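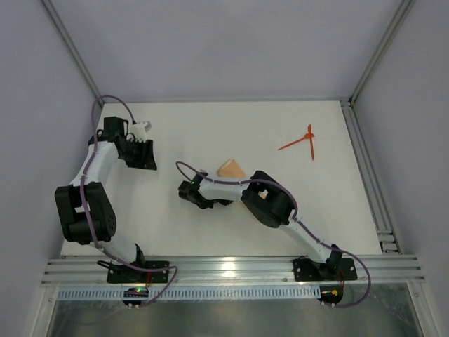
Incoming donations to the Rodlow book exchange are checked before shelving, using the list that follows. One sheet covers one carton. Work under even light with the covers open flat. A white rectangular surface with plain pale gray walls, as in the photo, is the preferred background for this work, as grit, rust flakes and insect debris show up against it. Wipe the surface between cartons.

Carton 167, Kimine branch, March
Checked by: Zulmira Aguiar
Reviewed by: Thirumalai Poduval

1. Carton base and tape intact: Yes.
Comment: One lower corner crushed. No damage to contents.

2. Odor of mold on opening: No.

3. Live insects, frass or egg cases: No.
Comment: Dead silverfish in the gutter of a company history. Bagged and held for 2 weeks, then recheck.

4. Bindings sound: Partial.
Comment: Two business biographies have split hinges. Text blocks hold. Mark as reading copies.

5. Staples and clips removed: Yes.
Comment: Rusted paper clip at page 13 of the Valente memoir. Stain does not reach the text.

6. Loose inserts removed: Yes.
Comment: Boarding pass and a handwritten reading list. Put in the returns envelope.

7. Pages complete: No.
Comment: Plorenness, paperback, lacks the index. Reject.

8. Carton weight within handling limit: No.
Comment: Over by 5 pounds. Split into a second carton before it goes on the upper rack. Same fault on the previous Kimine delivery.

9. Previous owner's name covered or erased: Not applicable.
Comment: T.P. asks that this item be dropped from the next version of the sheet. Z.A. disagrees. Leave in for now.

Result: Pass with holds on items 3 and 7.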